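Bench notebook, Room 223, July
Sorting the mixed drawer, continued

Started at 10, which for this job counts as early. Yesterday's page ends with "drawer jams, blame unclear," in Tymofii's writing, so I'm picking up from there. The mixed drawer holds everything that came over from the old Rukside bench and never got a proper home: crockery from the tea corner, steel from the dissection kit, tape ends, a protractor. The plan is to get it into the gray bins by kind, with one kind to a bin, and then to label the bins once we agree what the kinds are. We don't agree what the kinds are.
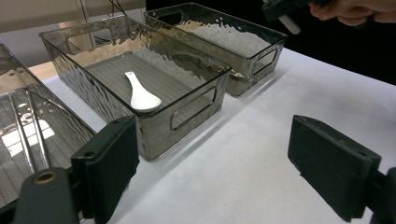
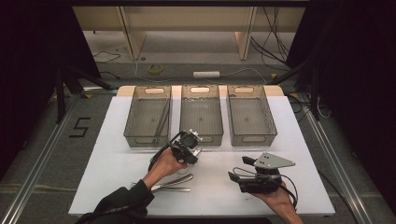 Zineb objects to the word "kind." Her position is that a soup spoon and a pair of scissors are both things you pick up by one end and regret by the other, and that sorting by material will put the teaspoons in with the forceps, after which she will be bringing her own cup and her own spoon from home and locking them in her desk. I said white ceramic and steel were easy enough to tell apart. She said wait for the teaspoons.

She is right about the teaspoons. They're steel. I had forgotten we owned any.

Revised scheme, second attempt:
Bin A: anything that has been or might be in a mouth.
Bin B: anything long and thin with a point or a jaw.
Bin C: scissors, and whatever else has rings for fingers.

Objection to B and C, from me, an hour after writing them down: a hemostat is long and thin, has a jaw, and has rings for fingers. So it belongs in both, and if past practice is any guide it will end up in the sink. Rings win. Anything with rings goes to C even if it's also long and thin. I have written RINGS WIN on tape and stuck it to the inside of the drawer front, where it looks like a slogan for something.

About the bins themselves. They are the Ustton ones, smoky see-through plastic, and I like them more than I expected to. You can find the handles without looking. You can tell from the side that there's something in there, though not what, so it has the suspense of a casserole at a potluck. The ridges along the bottom are a nuisance with anything slender. A probe drops into a groove and then has to be rolled out with a fingertip, and I caught myself tipping the whole bin to get at one, which defeats the purpose and sounds like a cutlery accident. Spoons are no trouble, they ride on top of the ridges.

Tried a sheet of the green drawer mat in the bottom of one. Slender things lift out fine. It also slides around and smells like a new shower curtain, so it's out again pending a vote or a breeze.

11 a.m., tea. Used a spoon from bin A. This is the first time the system has been of use to anyone.

Order of filling matters more than I thought. If the scissors go in first they lie flat and everything else behaves. If they go in last they hook through a neighbor's rings and come out as a chain. Lukian T. showed me you can lay them all facing the same way, rings toward the handle, and they stay sorted if you put them back like that. I asked who was going to put them back like that. He went off to check on the centrifuge.

Closed before they go in, please. I have a plaster on my thumb and won't be discussing it.

Now the paperwork. The Hrynyshyn stock list runs to 3,635 lines, and I went through it looking for our spoons so the labels would match. They're under "porcelain, misc." together with the evaporating dishes. That explains one or two lunches. Vasylyna is going to ask for a separate line for kitchen things, and in the meantime an evaporating dish is an evaporating dish however much it looks like a place to keep olives.

Labels: Stovent tape printer is out of black on white. There is plenty of white on clear, invisible on anything but a dark wall. Did the bins in marker on masking tape. The tape comes off the bumpy sides in about a day, so stick it on the flat part of the rim end, above the handle. I'll do it again properly when the cartridge arrives.

Not sorted yet and sitting in a shoebox by the window:
- the protractor
- chopsticks, one pair, plus one more that matches neither
- tweezers with the bent tip (rings do not win, there are no rings; bin B, but Zineb uses them for tea bags)
- a melon baller, or a sampling scoop. Opinions are strong and divided along the lines of who has eaten melon with it.

Settled the tweezers at least. They go in B, and the tea bags can be lifted out with a spoon from A, like in other buildings.

To do:
Boil everything in bin A once, whatever its history.
Ask Lukian S. if he wants the protractor. He will say no and then take it.
Second set of bins? Three covers what we have if nobody brings anything over from Rukside. They're bringing something over from Rukside.
Drawer still jams. With everything out of it, it jams slightly worse, so the cutlery was innocent. Runner on the left side is bent. Need the short screwdriver, last seen in the drawer.

Added later, in Tymofii's hand: short screwdriver is in bin B, long and thin, has a point, I followed the rules.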